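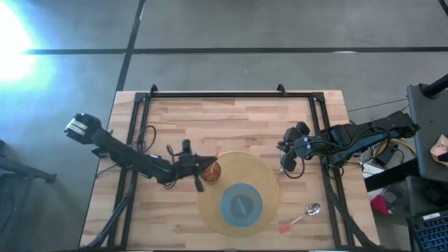

Figure 4. Two-arm cell, overhead view, with the place-setting task on the table.

4 Setting up and recording the place-setting task

This section covers the table layout, the arm checks and the recording of runs for the place-setting task. It assumes that the arms are fixed, powered and calibrated as set out in section 3. The layout is the one used for the Oseretti baseline, and results from a cell set up in any other way should be kept in a separate set.

4.1 Items needed

Round woven placemat
Round blue plate
Copper-coloured cup
Spoon with orange-red handle
Light-blue bar piece
Orange-red stick

Spare items are kept in the Kozan crate. Do not swap a single item for one of another colour or finish during a set. The shine on the cup and on the bowl of the spoon is part of the test.

4.2 Laying the table

1. Put both arms in the park pose and press the hold button on each.

2. Wipe the tabletop. Crumbs and tape residue shift the placemat during a run.

3. Place the mat near the centre of the table, inside the side rails.

4. Set the plate on the mat, a little towards the near edge. The mat must show all the way round the plate.

5. Lay the bar piece in the inner circle of the plate. Its angle is given in the start list and changes from run to run.

6. Stand the cup at the far-left edge of the mat, overlapping the border. Put the stick in the cup so that it leans to the right.

7. Lay the spoon on the bare wood to the right of the mat, just inside the right rails, with the bowl pointing away from the near edge and the handle end towards the mat.

8. Compare the live overhead view with Figure 4. The bar angle may differ. Everything else should match by eye.

Note: Do not mark item positions on the table with tape or pen. In the first trials the policy learned to use the marks, and the scores from those runs had to be dropped.

4.3 Cables and arms

9. Check that the left cable bundle follows the lower part of the left rails, that the right bundle crosses the right rails, and that each runs towards its near corner.

10. Check the free loop at each wrist. It must be long enough for a full turn of the gripper and must not touch the mat when the arm is at its lowest point.

11. Release the hold on the left arm, then on the right. Move each by hand through its reach.

12. Open and close each gripper once from the console. If the fingers do not meet, repeat the zero step in section 3.

CAUTION: The arms share the space over the plate. The software limit slows them when the grippers come close, but it does not know about the stick in the cup. Keep hands outside the rails whenever either arm is live.

CAUTION: The elbow joints swing out past the table edge. Stand clear of both ends of the table.

4.4 Recording

13. Start the Forkent logger and load the start list. The list holds 200 starts for each set.

14. Enter the operator's initials and the set number. Both are written into every file and cannot be changed later.

15. Run the task. The left arm handles the cup and the stick, the right arm handles the spoon. Either arm may move the bar piece.

16. Press END when both grippers are clear of the items. Mark the run as pass, part or fail.

17. Reset the table from step 3 and go on to the next start.

A run is a pass only if the spoon rests on the mat beside the plate, the cup is upright and the stick is still in it. A dropped item that is picked up again without help counts as part. Any touch by the operator counts as fail, even if the end state is correct.

Note: Do not delete failed runs. The training script reads the mark and gives these runs a lower weight. Runs with no mark are skipped without a warning.

4.5 Reference result

The baseline policy was trained on 1,456 runs recorded at the Starnberg cell. Passes were higher when the two arms were trained as one policy than when each had its own. Most of the gain came from the cup, where separate policies often started the right arm too soon and knocked the stick.

Glare on the floor at the far-left corner did not change the result. Glare on the tabletop did, and the blinds should be closed if it reaches the mat.

Questions on the start list or the marking rules go to Hülya Karabulut.

Section last changed: Mar 29, 2018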